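The Flarkden Hat

Radosław Wilczyńska had knitted 271 hats, and on Tuesday morning he cast on the next one before the kettle had even boiled.

"Number 272!" he shouted up the stairs. "And it's going to be green!"

"They're all green," his sister called back.

She was wrong, as it happened. There had been a yellow one in February, and it had sold to a woman in Endis who wrote back the same week asking for a matching one for her horse. He had made that too, with ear holes, and it was still the best thing he had ever posted. 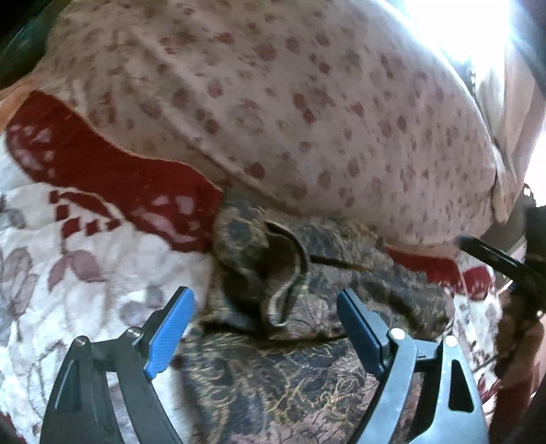
White with small pinkish-red spots, and deep red along the bottom.

The new hat was for the Flarkden winter market, and oh, he had plans for it! A folded brim, a fat cable up the front, and a bobble so big you could see it from the bus stop. He had bought the wool from Colov, 700 metres of it, far too much for one hat, but it was so soft that he'd carried it home inside his coat.

By lunchtime he had the brim. By four he had dropped a stitch, found it, dropped it again and eaten nine biscuits.

"Try it on me," said his sister, and sat down on the floor in front of him. It came down over her eyes, then her nose.

"It's roomy," she said from inside.

"It's magnificent!" said Radosław. "Who do we know with a big head?"

There was a long, woolly silence.

"The horse," they said together, and he was already hunting for a pen, a bit of brown paper and the address in Endis.
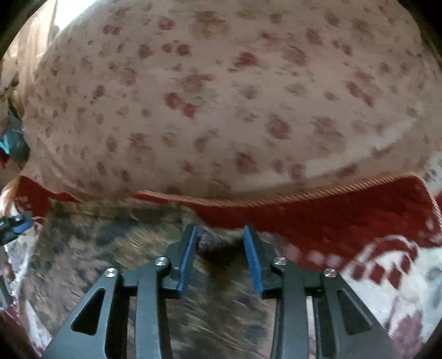 Blotchy motifs in red, rose and olive-brown on a pale ground.

The reply came by return of post. The horse loved it, and could they please do a scarf?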